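Robôs para arrumar a casa ou a bancada: já dá para levar a sério?
Fórum Automação e Manipulação > Discussão geral > maio de 2021 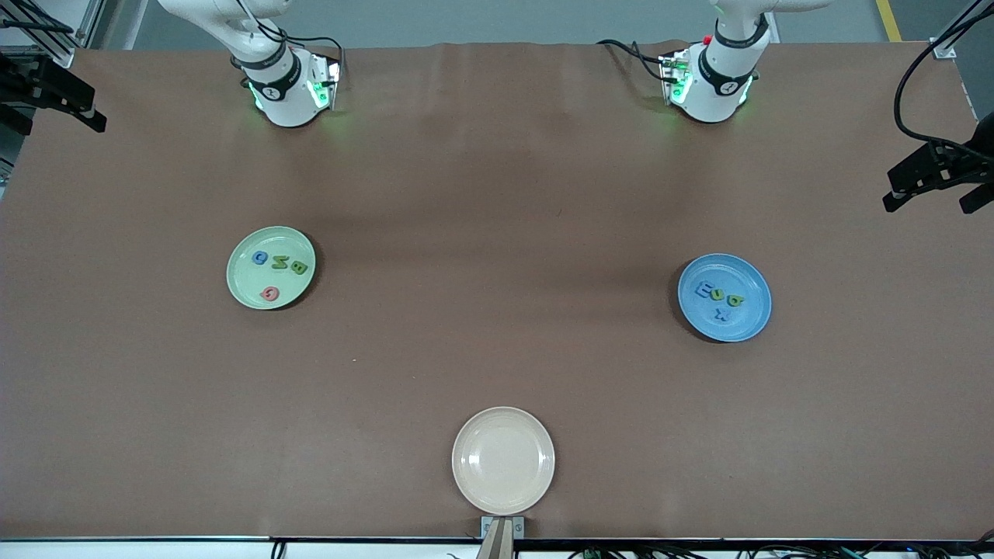 Dois braços, três pratos, letras de espuma em dois deles. O prato creme está vazio.

torque_baixo escreveu:
Abro o tópico por causa da discussão sobre lava-louças e triagem de peças. A tarefa em questão é passar as letras para o prato creme. Minha posição: em bancada fixa, com objetos leves e fundo uniforme, isso já é viável. Na cozinha de alguém, não.

mrezende_cnc respondeu:
Discordo da primeira parte. Viável a que taxa? Na Brollholm testamos separação de buchas em bandeja: 566 tentativas, 540 corretas. Parece bom até alguém ter de achar as 26 erradas no fim do turno.

Apolinar Becerra respondeu:
566 com que critério de acerto? Se peça caída fora da bandeja conta como falha, o número é razoável para pinça paralela sem sensor de força. Se vocês repetiam a pega até dar certo, é outra conta.

mrezende_cnc respondeu:
Uma pega por peça, sem repetição. Caiu fora, falha.

lu_ferramentaria respondeu:
Espuma é caso fácil. Deforma, perdoa erro de alguns milímetros e não quebra. Troquem por talher molhado ou copo fino e a discussão muda. O que me interessa ali é a borda elevada dos pratos: com as letras juntas, como no azul, o dedo da pinça tem pouco espaço para entrar.

torque_baixo respondeu:
De acordo quanto à borda. No prato verde a letra vermelha está separada das outras, eu começaria por ela. No azul, provavelmente empurraria uma letra antes de pegar.

Apolinar Becerra respondeu:
Empurrar dentro do prato desloca o prato. Precisa de um braço segurando e outro pegando, e aí o tempo de ciclo sobe. No ensaio da Nalov foram 287 segundos para esvaziar uma bandeja pequena. Uma pessoa faz isso sem largar o café.

gaveta42 respondeu:
Tempo de ciclo importa na fábrica. Em casa, se terminar antes de eu voltar do trabalho, tanto faz.

mrezende_cnc respondeu:
Tanto faz até travar no segundo prato e ficar parado o dia todo. Quem rearma?

lu_ferramentaria respondeu:
Alguém tem dados com objetos rígidos? Com espuma não fecho opinião.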